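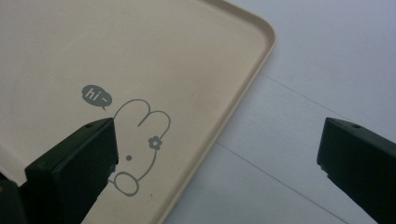

Translated poetry should be printed with the original on the facing page. Most small presses dropped the practice to save paper, and the reader loses more by it than the press gains.

Take Lensa Lencho's collection Girum, translated by Tove Bundgaard and published by Treloar in January. It runs to 144 pages, English only. The seventh poem has lines of very uneven length. A reader can't tell whether the unevenness belongs to Lencho or was introduced in translation. Bundgaard's note on method is two paragraphs long and deals mostly with place names.

The usual objection is that few buyers can read the source language. They don't need to. Line count, stanza breaks, repeated words at line ends and the position of punctuation can all be checked by someone who knows none of the vocabulary. In the Amby edition of Zinash Tekleab's short poems, which does print both texts, I could see that a word repeated 7 times in the original had been given 2 different English equivalents. That is a defensible choice, but the reader should be able to find it.

Cost is the stronger objection. Carter McKinnon, reviewing Girum, argued that doubling the page count would have priced the book out of the market. Setting the original in smaller type at the foot of the page would add far fewer pages. It looks crowded with long lines. For poems as short as most of Lencho's, it would be adequate.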